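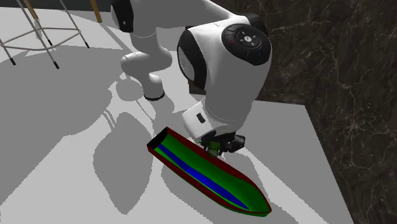 Render: white arm over a light gray tabletop.

Home Notebook Kennel Notes Protocols People Search

Fri 9 February

Bark logging, boarding side, second week with panels

Pulled the cards from all three loggers before the morning feed. Clocks on the two corridor units agreed to the second. The one by the wash room was slow again, same direction as last week, so I corrected its file against the door buzzer, which all three pick up clearly. Raw files are untouched in the raw folder. Corrected copies have "c" on the end of the name.

Setup as before: 18 runs, dogs housed singly except for bonded pairs. Loggers hang from the ceiling rail with the microphone facing down. Threshold unchanged from October. Visual barriers (Halberg panels, the opaque ones) are on the facing doors of the east row only. The west row stays open mesh for comparison until the end of the trial.

Counts over matched overnight periods, lights out to first staff entry, after merging duplicates between loggers:

West row, open mesh: 3,570 bark events
East row, panels on: 1,438 bark events

I would not put much weight on the size of the gap yet. Problems with it:

- The rows are not matched for dogs. West had the young hound mix for most of the period and he accounts for a large share of the events when I listen back. Sibusiso wants a version of the table with him taken out. I would like to see that too, but a single loud dog also sets off his neighbors, and removing his barks does not remove theirs.
- West is closer to the outside door. Delivery noise before first entry shows up in the file as a thump followed by a burst of barking down the row.
- The threshold catches gate rattle. I spot-checked clips from both rows and gate rattle was a little more common on the panel side. Panels are hung on the gates, so they probably add some of it. This would work against the panels, if anything.

Merging rule, written down again because Lena asked: two events on different loggers with overlapping start times are treated as one bark and assigned to the louder channel. A dog at the far end of the east row can be louder on the wash room unit than on its own. Those go to east by hand, from the clip. Slow work. If someone has a better rule, leave it on the whiteboard.

Behavior sheets. Renata's overnight sheets are complete. Bronisława's are missing the late check for the two nights she covered both buildings. I left those cells blank and did not fill them from the audio. Pacing is marked less often in the east row, but the sheets were scored by people who could see which doors had panels, so it can't be called blind. Could have someone score from clips of the dogs' backs and floors only, with the doors masked. Ask Lucyna whether the Vemer software will do the masking in batch or whether it has to be clip by clip.

Panel condition. Two have chew damage on the lower corner, both on the hinge side. No loose pieces found on the floor and no sharp edge I could feel through a glove. Swapped both out anyway. The clips from Żak hold better than the ones that came with the panels. The original clips turn under load, the panel sags, and the dog gets a gap at nose height that defeats the purpose. Changed the remaining east row doors to Żak clips this afternoon, so any rattle comparison has to be split at today.

Cleaning: the Ullus disinfectant leaves a film on the panel face if it isn't rinsed. Rinse, then squeegee. Added to the door sheet.

One dog did worse behind a panel. The older collie in the end run stood at the gap and whined until it came down. It was taken down the same night and she settled on the floor bed. Her run is still counted with east for the nights before and is excluded after. Worth noting in the write-up that some dogs want to see the corridor, and staff should be free to remove a panel without asking first.

To do
Swap the rows: panels to west, east open. Same loggers, same positions.
Replace the wash room logger's battery, then recheck its clock drift.
Table with and without the hound mix, for Sibusiso.
Padding strip between panel and gate, try on one door only.
Renata to add a column to the late check for "panel removed, time".

Not changing the threshold in the middle of the trial, even with the rattle. It can be rerun from the raw files afterward.

Filed under: Kennel Notes, Noise, Housing

Contact | Notebook archive | Back to top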